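Chapter 4

Working near the arm: rules, reach and good habits

What you will cover in this chapter

Why a light arm still needs rules
The difference between a law, a standard and a house rule
Risk assessment for a table-top task
Speed, force and the pinch at the fingers
Setting out a work surface
Stopping, resetting, handing over
Writing it down so the next person can use it

Before you start: you need chapter 2 (parts of an arm) and the first half of chapter 3 (grippers). If you skipped the bit on payload go back, it comes up a lot.

4.1 A near miss at Barneck

Barneck is a small training kitchen. One arm, one counter, one trainee at a time. Task of the day was clearing cups. Ashraful Samarakoon, second-year trainee, had the arm moving at its slow teaching speed and saw that a lid had slid out of place. He reached in with his left hand to nudge it back. The arm was paused. Or he thought so. It was waiting at the end of a move, timer running, and when the timer ran out it carried on with the next line of the program.

The fingers closed on his sleeve. No injury. He pressed the stop with his other hand, the sleeve came free once the gripper was opened by hand, and he went and told his supervisor, Ankica Nikolovski. Her entry in the log is short:

"Trainee reached into work area during a timed wait. Arm status light same colour for wait and for pause. Stop button within reach, used correctly. Sleeve caught, skin not touched. Task suspended until light changed."

Read that again. Four facts and an action. No blame in it. Most of this chapter can be got out of those few lines: a wait is not a stop, a light has to mean one thing, and the button was where it should be.

Stop and think. Which of the facts in the log would you have left out? Why?

4.2 Laws, standards, house rules

Three layers. People mix them up all the time.

The law. Says the employer must keep people safe, in fairly broad words. Differs by country. It won't tell you how fast a wrist may turn.

Standards. Written by groups of people from industry, labs and safety bodies. Much more detail. Following one is often the easiest way to show you have met the law, though a standard isn't usually the law by itself. The ones you will meet most are ISO 10218 (industrial robots, in two parts) and ISO 12100 (risk assessment for machines in general). Check the edition. Always check the edition, they get revised, and an old printout in a drawer is a hazard of its own.

House rules. Your own site's. Can be stricter than the standard, never looser. "No loose sleeves at the counter" is a house rule. So is "one person holds the pendant".

If two layers disagree, the stricter one wins until somebody with the authority has sorted it out in writing.

Key words
Hazard: something that could cause harm.
Risk: how likely the harm is, together with how bad it would be.
Safeguard: a thing or a measure that lowers the risk.
Residual risk: what is left over afterwards. There is always some.

4.3 Risk assessment for a table-top task

Trainees tend to think table-top means safe. The arm is light, the cups are light, what could go wrong. Plenty. Fingers are at table height. So are faces, if the operator leans in for a better look.

Work through it in this order.

First, limits. What is the arm meant to do, where, and who will be near it? Include cleaners and visitors. Include the person who comes in at lunch for their coat.

Second, hazards. Look at the whole job: setting up, running, clearing a jam, cleaning, putting away. More people get hurt clearing a jam than watching a normal run, so give that part proper time.

Third, estimate. How bad, how often is someone exposed, can they get out of the way.

Fourth, reduce. Take the hazard out if you can. If you can't, guard it. If there is still risk left, warn and train. In that order, please. A sign is the weakest safeguard you own and it is the one everyone reaches for first.

Fifth, check what you have added. A guard can make a new trap point. A longer cable is a trip.

Then do it again when anything changes. New gripper fingers count as a change. So does a new object on the table.

Worked case: the Tastamach trolley
Tastamach, a catering supplier, moved its arm from a fixed bench to a trolley so that it could serve two counters. Same arm, same program. Dušan Grgić, who had done the first assessment, was asked to sign the old form again. He refused and started over. The wheels could roll if the brakes were left off. The stop button, fine on the bench, now faced the wall at the second counter. Two new hazards from a change everybody called minor. The button was moved to the trolley handle and a brake check went on the start card.

4.4 Speed, force and the pinch

Where a person and an arm share a space there are two main ways to keep contact from doing harm. One, keep them apart: the arm slows as the person gets nearer and stops before they meet. Two, limit what the arm can do, so that a touch stays below the level that hurts. Many sites use a mix.

For your own bench, three things matter.

The whole moving mass counts. Not the cup on its own, the cup plus the gripper plus the links behind it.

Shape counts. A flat pad and a sharp corner at the same force are very different on the back of a hand. Chipped or worn fingers should be looked at before each session and felt for burrs, with the power off.

Trapping is worse than bumping. A hand that is knocked can move away. A hand between finger and counter can't. Keep pinch points in mind at the lowest part of every move.

A note on numbers. Suppose a site caps its teaching speed at 100 mm per second and its working speed at 200. Those figures belong to that site, that arm and that tool. They were measured and written down there. Do not copy them on to your own card. Spyros Ristić, who runs the bench course at Zurance, makes his groups measure their stopping distance before they are allowed to choose a speed, and he won't take a figure that has come from a catalogue.

Try it. With your instructor, mark a line on the counter, run the arm towards it empty and press stop as the fingertips cross the line. Measure how far past they end up. Repeat until you are sure of the longest result. The longest is the one you use, not the average.

4.5 Setting out the work surface

A tidy lab bench with one block on it teaches you very little. Real counters have crockery, paper, lids, cloth, all touching or overlapping. Good practice is to let the clutter in but know what each thing will do when it's pushed.

Points to check:

Tall and narrow things tip. Anything standing up inside a cup makes it taller than the program may expect, so set the travel height from the highest tip and not from the rim.

Things laid across a rim will slide. Either move them first or treat cup and utensil as one awkward object.

Cloth drags. A plate on a napkin moves when the napkin moves. Catch a corner of the fabric and the whole place setting may come along.

Flat, shiny items are hard twice over. Glare can fool the camera, and the fingers have to come right down to the counter to get an edge.

Hidden things are still there. A mug behind a cup needs its own clearance, handle included.

Round things on their sides roll. Stacked paper cups especialy.
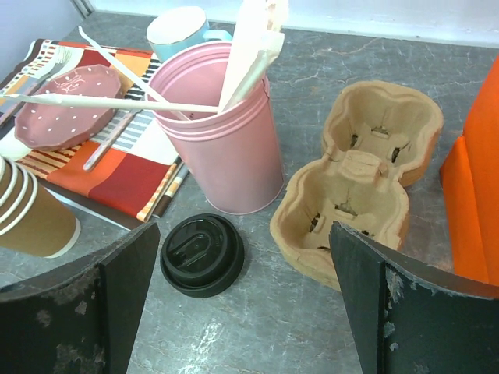
Figure 4.1 A counter as the wrist camera sees it, with the lid between the fingers. Work out the clearance needed above the pink cup, allowing for the straw and the napkin in it.

4.6 Stopping, resetting, handing over

Know your stops. A protective stop is called by a safeguard. An emergency stop is called by a person, and it must not be used as the everyday way to end a run. A pause in the program is neither. See 4.1.

After any stop:

Look before you touch.
Free anything that is held, by hand, with the drive off.
Find the cause. If you can't find it, it hasn't gone away.
Reset from outside the work area, where you can see all of it.
Run the first move slow.

Resetting must not start the arm by itself. Reset makes it ready, a second and separate action makes it go. If your set-up does both with one press, report it and don't use it.

Handover. The person leaving tells the person arriving the state of the arm, what is on the counter, and anything odd. Out loud, at the machine. A note left on the pendant isn't a handover. At Weidemann the two of them both sign the log, one line each, which takes next to no time and has settled more than one argument.

4.7 Writing it down

A record no one can find is no record. Keep the assessment, the start card and the log together, by the arm. Minimum for a log entry: date, task, who, what happened, what was done. Here is a good one, from Milovan Kolev's bench:

"2025-05-08. Cup clearing, run 147. M. Kolev. Left finger pad loose at start check. Not run. Pad replaced, stop distance measured again, no change. Run resumed."

And a poor one, same bench, different hand:

"Gripper playing up again. Sorted."

Again? Since when? Sorted how? Whoever reads that next has to start from nothing.

Log near misses as well as injuries. Sites that log only injuries have very thin logs and learn very litle from them.

Tasks for section 4.1 to 4.7

Rewrite the poor log entry above as it should have been, making up sensible details.

Choose a counter or desk you use daily. List the hazards an arm would bring to it during cleaning only.

Draft a start card of no more than 9 lines for a cup-clearing task. Swap with a partner and try to follow theirs to the letter.

Find one house rule at your site. Which layer above it does it support, and is it stricter?

The next section, 4.8, goes back to the status light at Barneck and looks at signals in more detail: colour, sound, and what to do where several arms share one room.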